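Kedley two-tier acrylic rack, review after five weeks

I bought this rack in July for the snack corner in our office kitchen. Before, the bottles stood together on the table and the back ones were always forgotten. Now they have two levels, and I can see the labels of the rear row without moving anything.

Assembly took me 3 minutes. The plastic is clear and quite stiff, and the upper step does not bend under full bottles. My colleague Edeltraud Albers wanted the long stepped model too, so we ordered also this one. It is good for small containers, but it needs much more space than I expected, and I had to put it diagonally.

What I like less: the acrylic takes scratches easily. Please use only a soft cloth. Fingerprints are visible already after one morning. Also the edges in front are low, so a round bottle lying down could roll off.

For cakes and foil containers I still prefer woven baskets. For tall bottles I would buy the rack again.
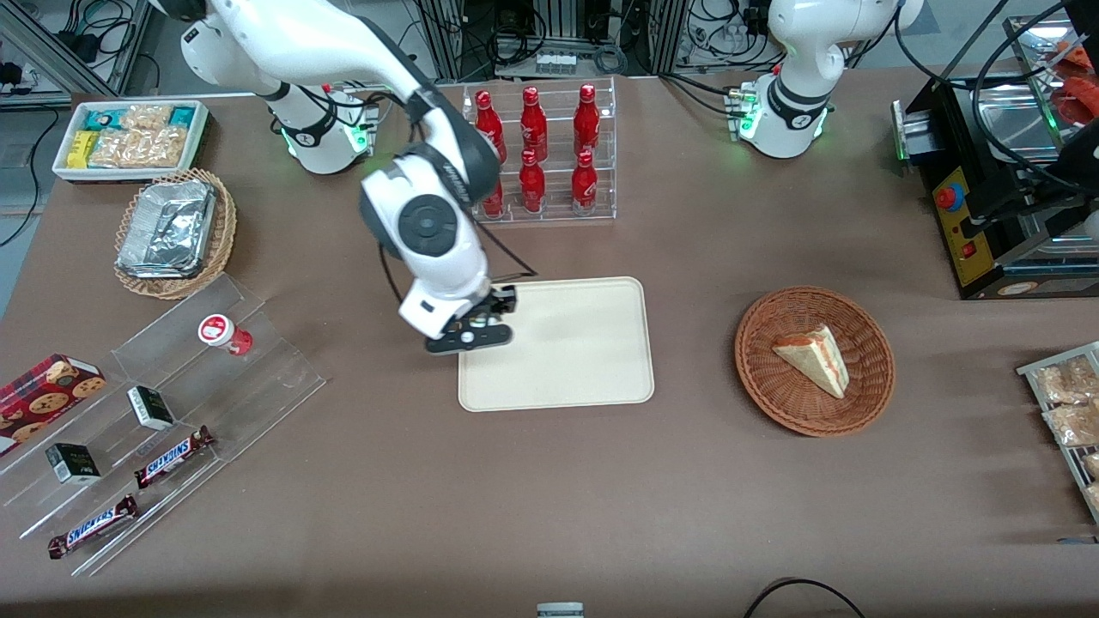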